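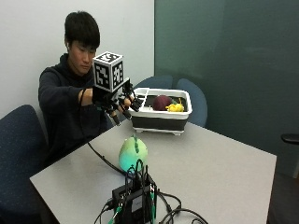
How far has the Kosdale well water testing program gotten with this year's grant?

Sampling is finished in four of the six districts, and the first set of results has gone out to the households that took part. The other two districts, Nurero and the east side of Zulville, are scheduled for the rest of September.

Progress report to the Mulder Fund
Date: 9/3/21
Prepared by: Mieke Brouwer, program coordinator

Background

The grant pays for free testing of private wells in the Kosdale area. Homes on town water get a yearly quality report from the utility. Homes on private wells get nothing unless the owner pays for a test, and many of the owners we talked to had not had one done since they bought the house. Our application set a target of 1040 wells over the life of the grant, tested for nitrate, coliform bacteria, arsenic and lead.

Sampling

We are slightly behind the schedule in the application. The delay comes from the spring, when the road to the north end of Kosdale was closed for bridge work and we could not get bottles in and out on the same day. Bacteria samples have to reach the lab within 30 hours, so a bottle that sits overnight and then waits for a detour is a wasted bottle. We moved the north end to the back of the list and did the river district first. That worked well enough, though it meant printing a second round of notices with corrected dates.

Pickup days have changed too. We started with pickup on any weekday, and the lab asked us to stop sending small batches. We now collect twice a week. Households get a bottle kit, a one-page instruction sheet and a pickup slot. The most common mistake is still filling the bacteria bottle from a faucet with the screen left on. We rewrote that part of the sheet and put it in larger type at the top – repeat samples have dropped since then, but they have not gone away.

Lead samples have their own problem. The water needs to stand in the pipes overnight, and people forget and run the kitchen tap for coffee before they remember the bottle. We now call the evening before. It takes a lot of phone time and I would like to find something better for next year. Text messages reach some people, but plenty of our well owners only have a landline.
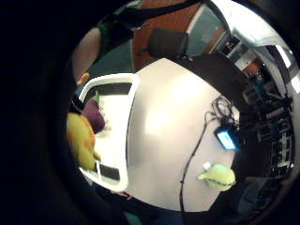

Results so far

Nitrate is the main finding. Wells in the river district, most of them shallow and close to cropland, came back over the drinking water limit more often than wells anywhere else we have sampled. The deeper wells up the hill were mostly fine. This matches what the older county records suggested, but those records are thin and we did not want to rely on them.

Coliform results are mixed. Many of the positive samples came from wells with cracked caps or with the casing cut too close to the ground. These are cheap repairs. We mail each household a letter with its numbers, a short explanation in everyday language and a list of licensed well contractors. If the result is over a health limit, we call first and send the letter after.

Arsenic has been low across all four finished districts. Lead turned up in a small group of older houses near the Zulville line, and the pattern points to household plumbing as the source. We have offered those homes a second test with one bottle drawn first thing and another after the tap has run. Not all of them have taken us up on it.

Follow-up

The grant does not pay for repairs or treatment systems, and this is the complaint we hear most. People are glad to get the test and then upset to learn what a treatment unit costs. We now include the application form for the county's low-interest repair loan with every letter that reports a problem. The form is long. Two of our staff spend one afternoon a week at the Zulville library helping people fill it out, and that time has been charged to outreach.

We also ran an evening meeting in the river district. Turnout was good and the questions were practical: whether boiling helps with nitrate (it does not, it makes it stronger), whether a refrigerator filter is enough, whether a bad result has to be disclosed when a house is sold. We did not have a good answer to the last one that night. We have since asked the county for written guidance and will send it to everyone who signed the attendance sheet.

Budget

Lab fees are on budget. Mileage is over, mainly from the detours in spring and from return trips for repeat samples. Printing is also over because of the second round of notices. Staff time is under, as the field assistant position stayed open longer than planned. We ask to move the unspent staff money into mileage and printing. The total does not change. A revised budget sheet is attached with the affected lines marked.

Next steps

Nurero comes first. The kits are packed and the notices have been mailed. Many of the houses there are seasonal, and we want to reach the owners before they close up for the winter. East Zulville follows, using the same pickup schedule as the west side.

The north end of Kosdale was finished last month once the bridge opened, and its results are now being entered. Those letters should go out before the end of September. After that we will start on the district maps promised in the application. The maps will show results by section only, with no addresses, as we agreed with the households when they signed up.

One item needs a decision from the Fund. Several owners just outside the Nurero boundary have asked to be included. Their wells draw from the same gravel layer and the results would be useful for the maps, but the grant agreement names the six districts and no others. We have kept a list of their names and told them we would ask. If the Fund agrees, we can add them to the Nurero pickup days with no extra mileage – the lab fees would come out of the reserve for repeat samples. We would need an answer before the Nurero pickups are finished.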